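Shop > Studio kit > Hanging and balancing > Skivel swivel

The Skivel - a ball-bearing swivel for hanging mobiles and kinetic sculpture

I started making mobiles in my kitchen and I've been selling the bits I make them with for a good while now, and if I could only keep one thing on this website it would be the Skivel. It's a small steel swivel with a sealed bearing inside, and it goes between your ceiling hook and the top wire of your mobile so the whole piece can turn freely. That's all it does! But it does it so quietly and so smoothly that I've rehung nearly everything I own on one.

If you've ever hung a mobile straight from a bit of fishing line you'll know the problem. It turns one way, winds itself up, stops, then comes back the other way looking rather sulky. Some people like that, and for a tiny paper piece over a cot I'd say carry on. For anything with a bit of weight to it, or anything in a draughty hall or a gallery with the doors going all day, you want the piece to drift round as long as the air keeps pushing it. The Skivel lets it.

There are two versions. The Skivel 9 takes pieces up to 9 kilos and suits most wire and sheet mobiles. The Skivel Plain is the same body with simple loops instead of the screw-gate ends, and I'd keep it for work under 2 kilos that you won't be taking up and down much. Both come in bare steel, or in a matt black that disappears nicely against a dark ceiling. I've been asked for white so many times that I'm looking into it, but I haven't found a paint that doesn't chip off when you tighten the gate.

Before you fit one, get the arms of your mobile clean, as fingerprints show up horribly under gallery lights and any grit near the bearing is bad news. I use a microfibre towel for this, nothing posh.
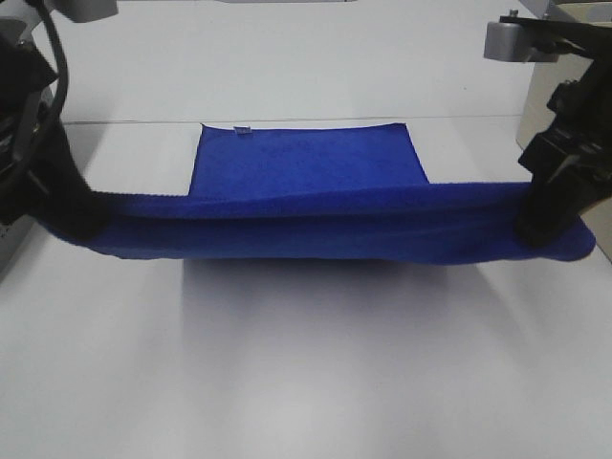 Balance the piece first and fit the Skivel last, that's my advice, and I learnt it the slow way. Hang the mobile from a plain loop at working height, get every arm sitting where you want it, and only then swap the loop for the swivel. When you come to lay the arms out, spread something soft on the table - a fuzzy blue towel like the one in the photo is just the sort of thing, and thin wires don't skate about on it the way they do on a smooth white top. Start with the lowest arm and work upwards. If you start at the top you'll be redoing it all evening (ask me how I know).

The longest test I've given one was at Cleltidari, a lovely converted chapel where I had a piece called Clarketti up over the stairs. It's all thin aluminium leaves on long arms, and it catches every breath of air in the place. It went up in August and came down 338 days later, and in that time I didn't oil the swivel or touch it at all. When I got it home there was a bit of dust on the body and the bearing felt the same as the spare I'd left in the drawer. I was so pleased I hung the same one again the next week.

A few practical things. The eye at the top takes a hook up to 6 mm thick, so do measure yours. Please don't put oil in the bearing - it's sealed, and oil only gives the dust something to stick to. It's meant for indoors. I know people do hang them on porches, and good luck to them, but I won't swap one that's gone rusty. And the weight limit is for the swivel only, so your hook and whatever it's screwed into need to be up to the job too. If you're hanging over the heads of the public, get the venue to check the fixing.

The bearings come from a little workshop called Wong, and I put the ends on and test each one myself by hanging a weight from it and giving it a good spin. I've made 2000 of them so far, which makes my wrists ache to think of. They go out in a small card box with a spare split ring and a folded sheet of fitting notes. The notes have the same drawings I use when I'm teaching, so if you've been on one of my mobile-making days you'll recognise my wonky arrows.

If you're not sure which version you need, weigh the finished piece on the kitchen scales and send me the number with a quick photo. I'm always happy to look, and I love seeing what people are making.

Page updated October 26, 2021

Contact | © Skivel | Back to top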